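Two arms, one table, no lunch

15/12/2019

The plan in October was that the arms would be clearing plates by Christmas. I wrote that down in the workshop notebook, in pen, which I now regret.

Most of last week went on cables. I had been holding them to the left arm with tape, and every time the wrist turned past a certain point the tape let go and the whole bundle drooped into the work area. Rosário Guerreiro, who has the bench by the door and a low opinion of tape, gave me a bag of hook-and-loop straps and went back to her lathe. I've used 19 of them so far. It still looks like a plate of licorice, but it moves.

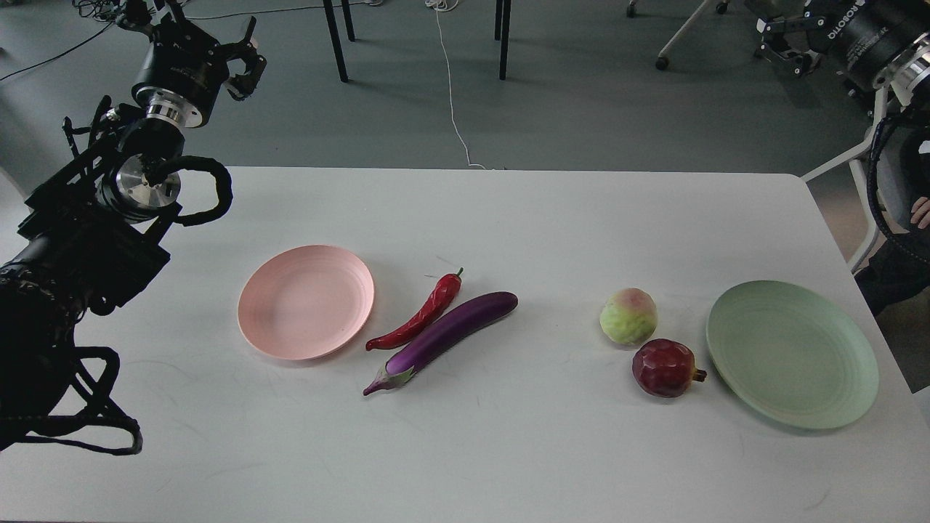
Plastic food, two plates, and the arms waiting on me.

The job sounds simple. Fruit goes on the green plate, vegetables go on the pink one. Rosário pointed out that a chili is botanically a fruit, and so is an eggplant, so I have renamed the categories "dinner" and "dessert" in the config file and we don't discuss it.

Score on Saturday night: 20 tries at the peach, 2 good ones. The pomegranate is worse, and the eggplant I haven't dared yet. I suspect my table height is off in the code, so the next evening goes to measuring it again, this time with a ruler that starts at zero.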